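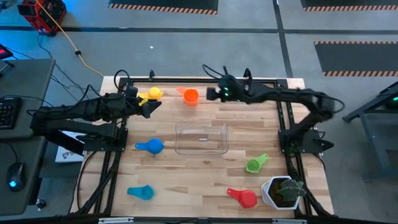

Preltwood Public Library will open its Kitchen Lending Collection to all adult cardholders in December. This thread sets out how the collection works, what it contains, and what borrowers are responsible for. (1/21)

The collection holds 1,417 items. Most came from the former home economics rooms at the Kolev Street school, and the remainder were purchased with the library's equipment budget. Every item has been cleaned, labeled, and entered in the catalog. (2/21)

To search, choose "Things" from the format menu in the online catalog and type a plain word such as pan, scale, mold, or grinder. Items are listed under their common names. A search for "bundt" and a search for "cake pan" will both find the fluted pans. (3/21)

Borrowers must be 18 or older and hold a full Preltwood card. Temporary and visitor cards do not include the Kitchen Lending Collection. Cards may be upgraded at the Briritz Avenue branch with proof of address. (4/21)

The loan period is 14 days. One renewal is allowed if no other cardholder has requested the item. Canning equipment may be kept for 21 days between July and October. (5/21)

A household may have 6 kitchen items on loan at one time. A set counts as a single item. Measuring cups, measuring spoons, nested bowls, piping tips, and cookie cutters are all lent as sets and must be returned as sets. (6/21)

Holds may be placed online or by telephone. You will receive a notice when the item is ready and will have five days to collect it. Uncollected items go to the next person in line. (7/21)

All pickups and returns take place at the Briritz Avenue branch, at the service desk on the lower level. Please do not place kitchen items in the outdoor book drop. Glass and ceramic pieces have been broken this way, and the books beneath them were damaged. (8/21)

Each item travels in a labeled box or bag with a contents card. Staff will go through the card with you at checkout and again on return. Please allow a few minutes for this, particularly after 4 p.m., when the desk is busiest. (9/21)

Items must come back clean and fully dry. Cast iron should be wiped, dried on the stove, and given a thin coat of oil. Wooden spoons, boards, and rolling pins should be washed by hand and left to air dry overnight before they are packed. (10/21)

A cleaning charge of $5 applies to any item that cannot be shelved as returned. Late charges are 50 cents per day per item, up to a maximum of $10. Replacement costs are listed in the catalog record for each item. (11/21)

Ordinary wear is expected. Scratches on baking sheets, faded markings, and darkened pans are not charged to the borrower. If the markings on a measuring item can no longer be read, please tell the desk so that it can be withdrawn. (12/21)

Electrical items are tested before they are first lent and once a year after that. The date of the last test is on a tag near the plug. Please do not remove the tag. If a cord is warm or an appliance smells of burning, unplug it, stop using it, and report it on return. (13/21)

Pressure canners are lent only to cardholders who have attended the one-hour canning orientation. The next two sessions will be posted on the events calendar. Dial gauges are checked every spring, and canners are unavailable during that time. (14/21)

Allergies: the library cannot guarantee that any item is free of traces of nuts, wheat, dairy, or other allergens. A small group of items is set aside for gluten-free baking and is marked with a green dot on the box. We ask that borrowers of these items use them only with gluten-free ingredients. (15/21)

The Jellness Room on the lower level will host a monthly baking class beginning in January. Topics for the winter are yeast rolls, pie crust, and layer cakes. Places are limited to 12 and registration is required. There is no fee. Ingredients are provided. (16/21)

The first class will deal with measuring. Participants will compare scooped flour with spooned and leveled flour, and will practice converting older family recipes written in teacups, knobs, and pinches. You are welcome to bring a recipe card from home. (17/21)

A community recipe file is also being assembled. Residents may submit handwritten or typed recipes at any branch. Originals will be scanned and handed back. Please note who the recipe came from and the approximate year, if known. Submissions so far include four versions of the Kolev Street school lunch roll, and no two of them agree on the amount of yeast. (18/21)

Donations: we are accepting stand mixers in working order, large stockpots with lids, and tart pans with removable bottoms. We are unable to accept knives, nonstick pans with worn coatings, deep fryers, or incomplete food processors. Please telephone before bringing anything in, as storage is limited. (19/21)

Questions about the collection may be sent to Vasilis Golob, Collections Manager, through the contact form on the library website. Questions about fines or card status should go to the circulation desk. Please do not post card numbers in replies to this thread. (20/21)

The complete borrowing policy, including the schedule of replacement costs, is available in large print at all branches. Translated copies may be requested at the desk. (21/21)

Addition to post 5: several residents have asked whether holiday baking items may be renewed in December. Renewals on cookie cutters, cookie presses, roasting pans, and stand mixers are suspended for the month so that more households can use them. All other items may be renewed as usual.

Addition to post 6: the limit applies per household and not per card. Two cardholders at the same address share one limit. Residents of shared or group housing may ask the desk to have their accounts listed separately.

Addition to post 8: the lower level can be reached by elevator from the main lobby. Stockpots and canners are heavy, and a cart may be borrowed at the desk to take them to your car. Please return the cart to the lobby.

Correction to post 16: registration for the January class opens at 9 a.m., and not at noon as printed in the paper newsletter. The class itself begins at 6:30 p.m.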